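FOR IMMEDIATE RELEASE

Zerkia home robot project opens its simulator files to everyone

HURKSTEAD, August 20, 2018 – I've been building a robot arm in the Hurkstead shared workshop since March, and today I'm putting the whole simulator side of it online for free. It's called Zerkia, it runs on an ordinary desktop computer, and if you've ever wanted to mess around with a robot arm without smashing your knuckles (or your coffee mug), I think you'll have a lot of fun with it!

A little background. The real arm is made from Jemton hobby servos and a pile of aluminum I cut myself on the workshop saw. It has cost me 813 dollars so far, and a good chunk of that went on servos I burned out in the first few weeks by telling them to go places they couldn't go. After the third one I stopped, went home and started building a virtual room to practice in. The arm, the bench and the walls all got modeled one evening at a time, and I ended up caring about the room almost as much as the robot.

The ceiling alone took me a week. I wanted the virtual camera to have something to look at when it tips all the way back, and a plain flat color gave my tracking code nothing to hold on to. So I drew square tiles with thin dark seams, then smudged the surface a bit so that no two tiles come out quite the same.

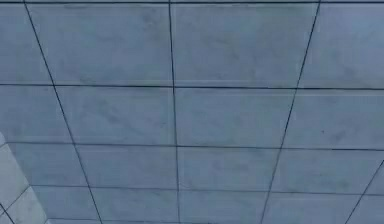 Looking up in the Zerkia simulator: blue-gray ceiling tiles, with a paler wall section at lower left.

The seams are great for checking the camera. If the lens settings are wrong they bow, and you see it right away. I got that badly wrong for most of the spring and everything looked like the inside of a barrel.

The download has the room, the arm model, the tile textures and 52 short practice moves, from "wave" up to "pick up the block and don't drop it." I ran almost 300 test sessions before I trusted it enough to send the same commands to the real servos. The block move still fails more than I'd like, and the gripper model is too grippy compared with the real rubber pads – I'm working on that one now. If you know your way around friction settings, please write to me!

People at the Beltrán makers' fair can try it on Saturday. I'll have a laptop, two game controllers and the real arm bolted to a table, and you're welcome to drive either one. Kids too, as long as they stay behind the tape.

About Zerkia
Zerkia is a one-person home robotics project based at the Hurkstead shared workshop. The simulator files are free to use, change and pass along. The parts list and cutting drawings for the arm are in the same download.

Press contact
Zerkia project, Hurkstead shared workshop, Bench 136. Interviews and workshop visits by arrangement, evenings are best.

###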